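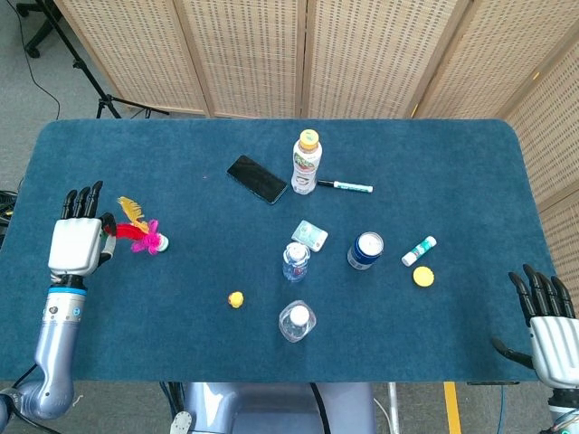

Frequently Asked Questions: The Vatley Study on Two-Handed Grasping

What did the study examine?
The study asked whether a humanoid robot can choose the better hand for an object on a crowded table without being given a rule for that choice. The method, called Orel, learns the choice from recorded demonstrations.

How many demonstrations were used?
The training set holds 1246 demonstrations. A further 469 were set aside for testing and were never shown to the model.

What kinds of objects are included?
Everyday items such as bottles, cans, markers and small toys. Light and oddly shaped objects — a feathered shuttlecock, for instance — were included on purpose, as they are hard to grip with rigid fingers.

What was the main result?
Orel picked the same hand as the human operator in more than 500 trials on the robot. Most disagreements involved objects near the middle of the table, where either hand would have been acceptable.

Does the method work with other robots?
This has not been tested. All trials were run on one robot with four fingers and a thumb on each hand. Tests on a second platform are planned with our partners at Assunção.

Are the data available?
Yes, for research use. Version 3 was released in April and replaces all earlier versions. Requests from companies are reviewed separately.

Whom should I contact?
Please write to Hina Janjua, Vanach Laboratory, and state your institution and intended use.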